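Gripper Trials at the Ernalville Bench: Frequently Asked Questions

Last revised in January, after the same six emails arrived again. 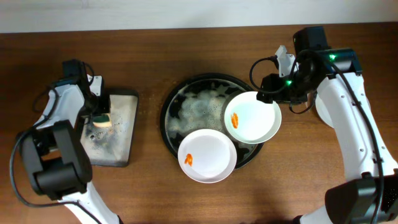
Dish task, two-arm bench. Sponge in the left gripper, plate in the right.

What is this page for?

We compare grippers, arms, cameras and controllers on household chores and publish what we find. People write in with questions. This page holds the answers, so that Wian Shabalala, who runs the bench, can go back to tightening screws.

Why dishes?

Dishes are cheap, everyone owns some, and everyone has an opinion about how they should be washed. A plate is also a rude object for a gripper. It is thin at the rim, smooth everywhere else, and it gets worse the moment soap is involved. We used to test on wooden blocks. Every gripper did well on wooden blocks, and we learned a great deal about wooden blocks.

Which grippers have you compared so far?

Three, in the current round. The Staris is a plain parallel gripper with stiff fingers. The Wetov has softer fingertips and a wider opening. The third is our own printed design, known on the bench as the Vương, after the street where the first set of fingers was picked up from the print shop. It was supposed to be a temporary name.

Which one is best?

It depends on what you ask it to hold. For plates we would pick the Wetov, with mild regret, as it is the most annoying to mount. For sponges the Staris does fine and costs less to feed with spare parts. Ours is in the middle on both, and we are very proud of it.

How many runs is that based on?

1183 attempts across the three grippers, dish task only. An attempt starts when the arms leave their rest pose and ends when the plate is back down or on its way to the floor. Attempts where someone forgot to plug in the controller are left out. There were 17 of those. We have since put a label on the plug.

Do the arms wash the whole plate?

They try. The right arm picks up the rim and tilts the plate, and the left arm brings the sponge over and scrubs. The part we score is whether the grip survives contact with the sponge, because that's where grippers differ. Cleanliness gets its own column in the results sheet, and you should read it in a charitable mood.

Why does the left arm scrub the metal board as well?

The board is a separate item in the task. It's flat and stays put better than a plate, which makes it a decent check on how evenly an arm can press. If a gripper can't keep hold of the sponge on the board, we don't bother it with plates that day.

What do you put on the plates?

Tomato sauce from a jar, one small smear each. We tried mustard for a while and it was too easy. We tried dried oatmeal once and had to finish the job with a putty knife.

Is the soap really necessary?

Yes. Dry trials are lovely. Every rim grip holds, the charts all go up and to the right, and then you add dish soap and meet your gripper for the first time. We ask anyone sending us results to say whether they used soap. If the answer is missing, we assume the worst.

How hard should the gripper squeeze?

Less than you think on the sponge, more than you think on the plate. A sponge squeezed flat has nothing left to scrub with, and it tends to pop out sideways when it reaches an edge. On the plate, set the force with soapy fingers on a soapy rim and leave it there. Raising the force after every drop leads to a very strong gripper and fewer plates.

Have you broken any?

We have a budget line for plates.

What about cameras?

We look down at the table from the head position and have tried adding a camera at each wrist. The head view is good for finding plates. It is poor at the moment of grasping, when the right arm tends to park itself in front of the thing you want to see. Wrist cameras fix that and then collect foam. If you can only afford one, start with the head view and spend some time on where the arms come in from.

White plates on a white background must be hard to see?

They would be, so we gave them a dark tray and a brown wooden table. Foam is the bigger nuisance. White suds next to a white rim will convince a perfectly sensible vision model that the plate has grown. We keep foam in the training set on purpose, in all its shapes, and the mistakes have come down. They have not gone away.

Does lighting matter?

More than we wanted it to. The arms throw shadows on the table and the shadows move when the arms do. One early model would slow down politely before crossing its own shadow. We retrained it with the lamps in several positions and it has lost its manners.

What controller do you use?

Two, for comparison. One plays back positions at a fixed rate and has no feelings about contact. The other reads joint effort and gives way a little when something pushes back. The second is better at scrubbing by a clear margin. The first is easier to debug at 7 p.m., and so it gets used more than the results would justify.

Can I run the same test with one arm?

You can, with a suction cup or clamp holding the plate, though you'd be testing something else. Much of the trouble in the dish task comes from one arm pushing on what the other arm is holding. With a clamp, that trouble disappears, and so does most of the reason to run it.

How do you keep water out of the joints?

With caution, and very little water. Our arms aren't rated for wet work, so we use thick foam from a squeeze bottle and keep the puddles small. Please don't run this test in a sink with arms like these. Someone wrote to us about having done it, and the letter was short.

What about the cables?

The cables loop off the outside of the arms, and yes, we know. Loops that are too tight tug at the wrist when it turns, and loops that are too loose visit the soap. We leave enough slack for the full wrist rotation and then run the whole motion once, slowly, with a hand on the stop button. If you find a tidier arrangement that survives a week, write in. We will steal it and thank you.

How long do fingertips last?

Our printed fingers get through 40 soapy runs before the grip surface starts to go shiny and the rim begins to slide. We swap them then, whether or not they look tired. The soft tips on the Wetov last longer but tear when they go, so check the edges. We haven't worn out a set of Staris fingers yet. They don't grip well enough to suffer.

What does a setup like yours cost?

The part people underestimate is everything that isn't an arm. Mounts, spare fingers, lamps, cables, a table that doesn't wobble and a frankly surprising quantity of paper towels came to 2250 dollars for us. The arms were a separate conversation, and we'd rather not have it again.

Can I send you a gripper to test?

Yes, if it bolts to a standard wrist plate or comes with an adapter. Include the mounting screws. Include the mounting screws even if you think we'll have some, as the last three packages each assumed the same thing. We'll run it on both the board and the plates, and you get the numbers before they go up on the page.

Will you change the numbers if I don't like them?

No. You can add a comment under your results, and we won't edit it. Two people have done this and both comments mention the soap.

Do you share the recordings?

Joint positions, gripper opening and video, for all scored attempts. Drops are included. Quite a few people ask for only the successful runs, and we send them the lot anyway with a note on how to filter. The drops are more useful, and they're also what visitors watch.

When will you test glasses?

When the plates go better. Wian has already bought the glasses and they are on a high shelf.

My question isn't here. Who do I ask?

Write to the bench using the form on the contact page, and say which gripper, which controller and whether there was soap. Replies usually take a few days, longer if a wrist is apart on the desk.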